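Setting Up a Dedicated Circuit for a Countertop Microwave

A countertop microwave draws more current than its cooking wattage suggests. The cooking figure is output power. The input figure, printed on the rating label on the back or inside the door opening, is the one used for circuit planning.

Step 1. Read the rating label
Write down the input watts and the voltage. Divide watts by volts to get amps. The oven used for this guide is labeled 1,481 watts at 120 volts, or 12.3 amps.

Step 2. Find out what else is on the circuit
Turn off the breaker that feeds the counter outlet. Test every outlet and light in the kitchen and the next room, and mark the dead ones on a sketch. Add up the input watts of anything plugged into them. A 20-amp circuit at 120 volts tops out at 2,400 watts, and a 15-amp circuit at 1,800. A toaster on the same line as the microwave will usually push past either one.

Step 3. Choose the outlet location
Keep the cord route short and away from the sink. Do not use an extension cord. Follow the clearances in the oven manual for the sides, top and back, and leave the vents open.
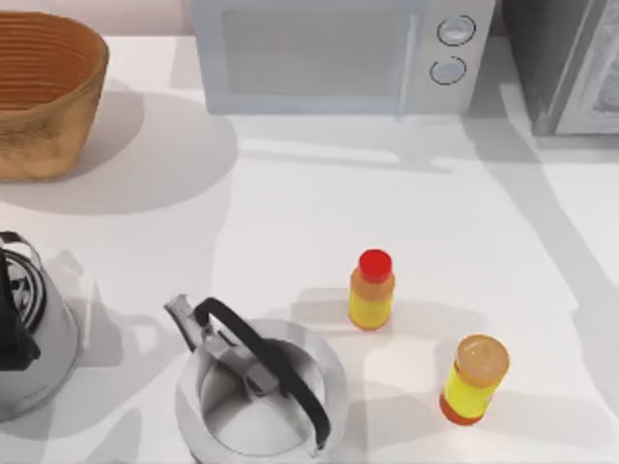
Microwave at the back of a white countertop, with a woven basket to the left.

Step 4. Run the cable
For a 20-amp circuit use 12-gauge copper. 14-gauge is limited to 15 amps and must not be put on a 20-amp breaker. Measure the full route, including vertical drops, and add slack at both ends. The run in the Bedgate house came to 74 feet. Secure the cable at the intervals your local code requires.

Step 5. Connect and test
Shut off the main breaker. The service conductors stay live, so leave the panel work to a licensed electrician if you are not trained for it. After power is restored, check polarity and ground with an outlet tester. Run the oven on high for two minutes with a cup of water inside. If the breaker trips, stop and recheck the connections.

Label the new breaker before closing the panel door.

Text: Nicanor Riquelme. Revised November.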